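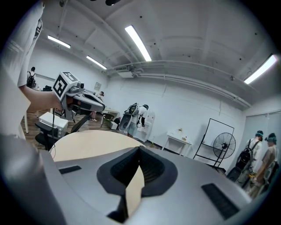

Pirkia Practice is a set of written rules for recording human demonstrations with hand-held grippers. The recordings are used to teach robot arms simple tasks of handling objects. The rules were first put together by Vitória Barros and Ilídio Brandão at the Ridgate laboratory in Unudville, and the present edition is dated June 21, 2020. It is a voluntary guide and has no legal force.

Background

Before the rules existed, each group of operators in Unudville kept its own habits. In March, Raquel Calado compared 1,324 recordings made by several groups and found that 532 of them could not be used for training. The most frequent causes were covered markers and a starting position which was not written down. Her report became the base of the first draft.

Scope

The rules apply to work in which one operator holds one or two grippers and carries out a task on a table or a similar surface. They cover the position of the operator, the care of markers and cables, and the naming of files. They do not cover robots that move under their own power, for which the laboratory has a separate document.

Marker cubes

Where a gripper carries a marker cube, its printed faces must be kept clean and flat. The operator should not put fingers or a sleeve over a face during a recording. With two grippers, the cubes should not touch each other. 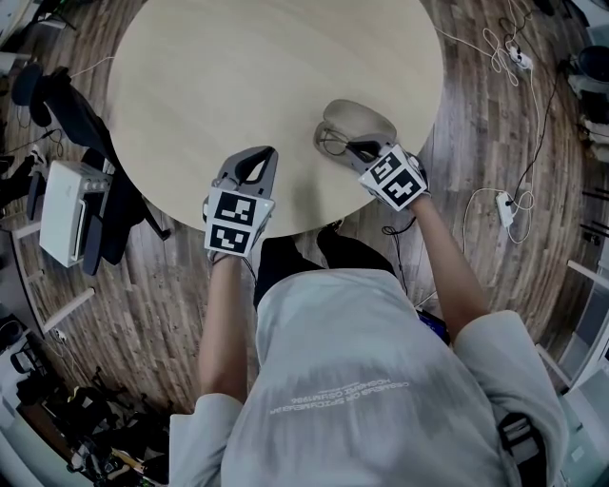
The fingers may rest on the table at the beginning of a task, but they should not be pressed against it with force – this can bend them and change the measured opening. Cables must hang with enough slack for the full reach of the arm. Power strips should be placed outside the area where the operator steps.

Session rules

A session begins with a short check, in which the operator opens and closes each gripper 5 times. If several persons work in the same room, each keeps to an assigned area. A recording with a mistake is not deleted. It is marked as failed and stays in the folder, together with a note in plain words.

Criticism

Rafferty Kowalczyk has argued that the rule on failed recordings takes too much storage for small groups. Vija Koppel, who prepared the Deng file naming table used in section 2, answered that failed recordings help to find worn parts early. The present edition keeps the rule, but allows groups to store such files at lower quality.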